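Flimico two-finger gripper kit - my thoughts after a month of laundry
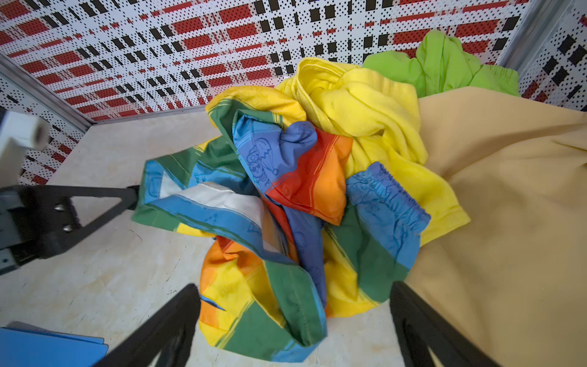

What you get

The Flimico is a two-finger gripper kit sold by Drereck, and I've had one on the bench since March doing nothing but picking up clothes. You get the gripper, two black fingers, the mounting parts and a printed booklet (short, but the wiring page is good). Mine cost 1,159 with the spare finger set, and I paid for it myself.

How it copes with cloth

I give it heaps, because a neatly laid out towel tells you very little. A stripy garment with a gathered blue elastic bit, piled up with fleecy yellow cloth and a big smooth beige piece, is a proper test! Fleece is the easy one - the fingers sink in and hold. Smooth fabric with shallow wrinkles is harder, and I had to drop the closing speed to 60 before it stopped sliding out. Elastic edges are lovely to grab if you come at them from the side.

I ran 300 picks on the standard fingers before changing them. The tips had gone a bit shiny by then, but they still gripped well enough for fleece.

Things I'd change

The cable is too short for a taller arm, so budget for an extension. The Fikre software it comes with is fine once it's set up, though it forgot my saved positions 3 times and I now keep a copy on a stick. Mitiku Bogale at Drereck answered my email the next morning and sent me a newer version, which has behaved so far.

If you mostly move boxes, the Tetenero is cheaper and stronger. For soft stuff I'd buy this one again.

Last updated 8/15/21

We use cookies to remember your basket and see which pages get read. Accept all | Manage settings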